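[plornmont-stores] Re: grey bins, floor marks and what to do before the November order

To: plornmont-stores list
Subject: Re: grey bins, floor marks and what to do before the November order

Replying to the list because three of the questions in this message have also come to me separately. The original is quoted in pieces with my answers under each piece. If you only want the part about the order, skip to the end.

> We have been through the grey bins on the lower racks at Longo and
> most of them look bad inside. The walls are fine. The floors are
> marked all over and it does not come off with a wipe. Are these
> due for replacement, or is it just how they go? I don't want to
> put them on the list if they are still usable.

It's how they go. Floor marks alone are no reason to replace a bin. The floor takes everything: parts get set down on it, dragged to a corner, picked up, and the small ones slide when the bin is carried. The walls hardly get touched, so after a year or two you have decent walls and an ugly floor.

There are two different kinds of mark and it helps to sort them out before anybody starts scrubbing.

The first kind is on the surface. Rubber leaves dark streaks, aluminum leaves grey ones, and cardboard leaves a dull haze. These come off, or mostly come off, with the method further down.

The second kind is in the surface. Scuffs and scratches catch a little dirt and look like stains, and after you wash the dirt out they show up pale. You can't clean those away. People have tried scouring pads and all that does is add more of them, closer together, and the next lot of dirt holds better than the last. Please don't use scouring pads on the bins.

Run a fingernail across the mark. If the nail catches, leave it. If it slides over, wash it.

On the older grey ones you will often get both at once, scuffs and streaks over a light, mottled floor, with matte walls that still look the way they should. A bin in that state goes back on the rack.
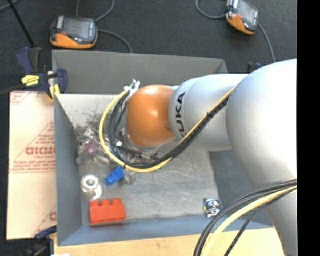
One reply that came in off list said the marks matter more than I am making out, and that a pale, patchy floor makes small bright parts hard to find in the last row of the bin, especially under the strip lights at Longo. The same reply asked if we could go over to a dark liner in all of them.

I agree about the small bright parts. I don't agree about all of them. A liner is one more thing to lift out, wash and put back, and in the bins that hold larger pieces it slides around and bunches up against the near wall. What I would do is line the bins that hold anything you can close your hand around, and leave the rest bare. We have a roll of the dark Trulska matting in the back store at Plornmont, on the bottom shelf beside the packing tape. Cut it a little smaller than the floor so that it lies flat. If it touches all the way around, it will lift at the corners after a week. Square the corners off, don't round them, or washers end up underneath.

> Second thing. What are we supposed to wash them with? There is a
> bottle of Dademero under the sink and a box of powder, and nobody
> here is sure which one is for the bins.

The Dademero. The powder is for the floor and it leaves a film if it is not rinsed very well. The film is what people have been noticing when they say a bin feels greasy after it has been washed.

What I do:

Empty the bin completely and tip it over a trash can, then knock the base with the flat of your hand. Most of the grit comes out dry and it is easier to get rid of dry.

Fill a bucket with warm water and put in one capful of Dademero. More than that does not clean better and takes longer to rinse.

Wipe the walls first, top to bottom, then the floor. If you do the floor first you have to do it again.

For streaks, lay the wet cloth on the mark and leave it for 4 minutes. Then rub along the streak. Going across it spreads it out.

Use a soft brush in the seam where the walls meet the floor. That seam is where the fine dust sits and it is the part that gets skipped most often. An old dish brush is fine.

Rinse with clean water, tip it out, and stand the bin on its end to drain. Do not nest them until they are dry. Wet bins that have been pushed together are very hard to pull apart, and the far corner of the inner one will still be wet the next morning.

I can get through 12 bins in a morning at that rate with a break in the middle. If you have two people, one washing and one rinsing and stacking, it goes a good deal faster and the floor stays drier.

> Third, the labels. Half of them are on the short wall and half are
> on the long wall and some have both. When the bins are turned the
> wrong way on the rack you can't read anything. Can we pick one?

Yes. Short wall, the one that faces out when the bin is on the rack, upper left corner. That was supposed to be the rule already but I went back through the old messages and I can't find where it was ever written down, so it is written down now.

Old labels on the long walls should come off when the bin is washed. Soak the label along with the rest and it will usually peel in one piece. If the glue stays behind, rub it with a bit of cooking oil on a paper towel, then wash that spot again with the Dademero. Leave no oil on the wall because the new label will not hold.

Put the new label on a dry wall only. Press it down from the middle outward. Please write in block capitals, the name of the part first and the size after it. BRACKET, LARGE and not LARGE BRACKET. When we look along the racks we look for the part, and half the shelf starting with LARGE or SMALL is slow to read. No label goes on the rim, where it gets torn off the first time the bin is nested, and none goes on the floor of the bin.

> Last one. How full is full? Some of ours are piled above the rim and
> others have one layer in the bottom.

Keep everything below the rim with enough room to rest your hand flat across the top without touching anything. If it doesn't fit under your hand, start a second bin and give it the same label with a 2 after it. Piled bins can't be stacked, and things roll out when they are carried.

One layer in the bottom is fine if that is all there is. Don't combine two kinds of part in one bin to save space. We did that in the spring and were still sorting fasteners in the summer. If rack space is short at Longo, send the slow bins over to Plornmont, where the top rows have room.

Also, for heavy pieces, spread them over the floor of the bin and don't leave them all at one end. A bin that is heavy on one side swings when you pick it up. I have dropped one that way and it landed on its corner.

Now the replacement list. A bin goes on the list if any of these is true:

There is a crack anywhere, including a short one at the rim. Short cracks at the rim turn into long ones.

A wall has bowed so far that another bin will not nest inside.

It rocks when you put it on a flat table.

It smells after two washes. This is mostly the ones that had oily parts in them. Leave the bin outside for an afternoon before you give up on it.

Bins that are scuffed, streaked, patchy or faded stay in use. If one bothers you, line it or use it on a lower shelf where you see less of the inside.

We have 228 of the grey bins between the two buildings going by the last count. At Plornmont I have found 4 that need to go, all with cracked rims. I have put them upside down at the end of the rack by the side door so they don't get filled by mistake. Please do the same with yours, upside down, and send me the number. I don't need to know which rack they came from.

The order goes in during November. The new ones will be the same size and the same grey, so they will stack with what we have. I asked about lids and the lids that are offered now do not fit the older rims, so there will be no lids this time. If you have some of the old lids sitting around without bins, hold on to them, they can be used as trays under the small drawers.

A couple of smaller items while I am on the subject.

The spray bottle at Longo with no label on it has Dademero in it, already mixed. I filled it. I will put a label on it the next time I am over there, or if somebody gets there before me, write DADEMERO MIXED and stick it on the side.

Cloths: use the blue ones for the bins and hang them up after. The pile of wet cloths in the sink has to stop.

The liner roll will not do every small parts bin in both buildings. Start with the ones on the middle racks, which get opened the most, and tell me what is left on the roll when you are done. If it runs out I will add another to the order.

Send me your number of cracked and bowed bins by replying to this message, and please trim the quoted text when you do.

--
plornmont-stores mailing list
To leave the list, send a message with the single word unsubscribe in the subject line.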